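About Wenditz Legal Clinic

Wenditz is a nonprofit legal clinic for tenants, small landlords, and people with consumer debt cases in Whitcombe and Ralenton counties. We give advice, draft court papers, and represent clients in a limited number of hearings. There is no fee for clients who fall under the income limit. Others pay a flat rate, which is set out in writing before any work starts.

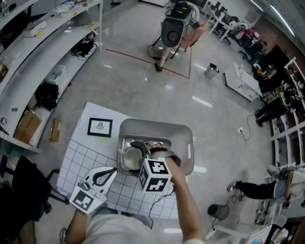

Keith Ruawai
Managing Attorney

The clinic handles three types of matter: eviction defense, return of security deposits, and answers to debt collection suits. We do not take criminal, family, or immigration cases. Callers with those matters are given the contact details of the county referral line.

Last year the clinic opened 238 files. Of these, 134 were eviction cases and the remaining 104 were split between deposits and debt. A file is counted once, even when it covers more than one hearing.

Requests are reviewed in the order received, except where a court date has been set. Please have your lease, any notices, and the case number ready when you apply. Sending a request does not make you a client — that happens only when both sides have signed the engagement letter.

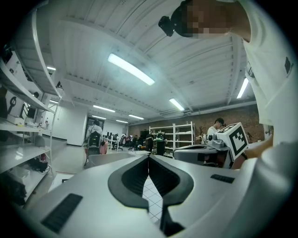
At our Zirnport office

Helmi Saarela runs intake and the public education program. The program offers evening sessions at 6:30 p.m. on reading a lease, keeping payment records, and filing an answer without a lawyer. Handouts are free to copy for noncommercial use. Printed sets are limited to 400 per term, and the next term starts in June.
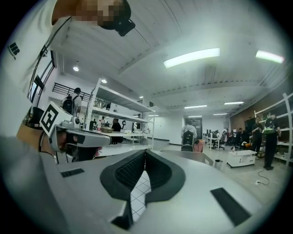

Sessions cover general information only. Questions on a specific case should go through intake, where they are protected by confidentiality rules and checked for conflicts of interest.

Office: Suite 106, Zirnport. Walk-in hours are 9 a.m. to noon. Interpreters can be arranged on request.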